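The Gray Door

My aunt left me her flat in Purncombe, with all the furniture and one gray cupboard that she never opened when I was a child. For 12 years I had thought about this cupboard. On the first evening I sat on the floor in front of it and ate bread with cheese, and I did not touch it.

In the morning I wrote to my sister in Otska. She answered quickly: "Open it or sell it. Why do you write to me at 8?"

So I came near, very near, until my nose was almost on the door. The line between the two sides was dark and thin. I listened. I felt a little ashamed of this.
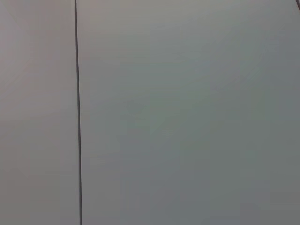 The dark line, a little left of the middle.

I pulled with my fingernails first, then with a butter knife. The door made a small sound, like a person who is woken too early, and it came.

Inside there were 20 tablecloths, ironed and folded, and on the top one lay a paper in my aunt's handwriting. It said: "For guests."

In my memory she had guests three times, and each time we ate from the bare table. I took the first cloth, which smelled of soap, and carried it to the kitchen. Then I wrote to my sister again and asked what day she could come.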